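Skalura Table Service Set: data card

Version 2, revised November 28, 2020
Maintained by the Prunderent housewares group

Summary

Skalura is a collection of short recordings and stills of serving ware being set out and cleared on a flat surface. It covers trays, plates, bowls and cups in everyday use. This card describes the tray and plate portion, which holds 3368 clips. Cutlery and glassware have their own cards in the same folder.

Intended use

The set is meant for work on object placement, surface finish and the layout of table settings. It is not suited to nutrition or portion studies. No food appears in the tray and plate portion.

Contents

tray_plate/ clips of one tray with one plate
tray_only/ clips and stills of trays without ware
plate_only/ clips and stills of plates on the bare board
labels/ one text file per clip
notes/ change log and known errors

Item classes

The trays come in 8 finishes, listed in labels/finish.txt. Finish names refer to appearance only. A tray tagged "woodgrain" has a wood pattern on its face, and the tag makes no statement about what the tray is made of. The woodgrain tray used most often is orange-brown, with dark lines looping in long ovals that straighten out toward one side. It has rounded corners and a low raised rim. The floor of the tray has a slight gloss, so the label file carries a separate field for sheen.
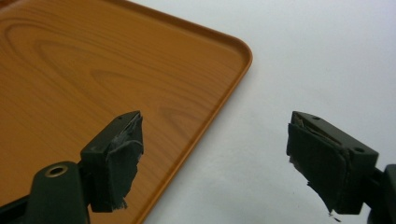

Surface and setup

All tray and plate clips use a white rectangular board laid on a table. The board gives an even background and makes the rim line of the tray easier to trace. Boards are replaced when scratched. The supplier changed from Văduva to Grillier in August, and the two batches differ slightly in shade. Use the field board_batch to separate them.

The starting layout for tray_plate/ is fixed:

1. Tray flat on the board, with all four corners supported.
2. Plate face up, centered on the tray by eye.
3. Nothing else on the tray.

Plate types are recorded as plain, coupe or fluted. Fluted plates have a scalloped edge with ridges radiating from a smooth center. On the white fluted plate the overhead lights show as bright patches in the center, and automatic edge detection tends to pick these up as false outlines. Annotators were told to trace the outer scallops and ignore highlights. Where a scallop is hidden, the outline is closed with a straight segment and the clip is tagged "occluded".

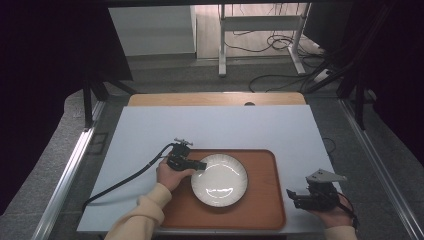

Oprea asked whether centering by eye is accurate enough for layout work, given that the tray is longer than the plate in one direction and a small offset is hard to judge. The offset is now measured from the first still of each clip and stored as offset_mm. Clips with an offset over 14 mm stay in the set but are left out of the default split.

Known issues

Woodgrain trays are overrepresented compared with solid colors.
Sheen values from the first release were entered on a different scale. Do not mix them with version 2 values.
Some stills in tray_only/ show part of a tray only. Their size fields are blank.

Changes in version 2

Added offset_mm and board_batch.
Merged "scalloped" and "fluted" into a single plate type.
Removed duplicate entries from labels/finish.txt.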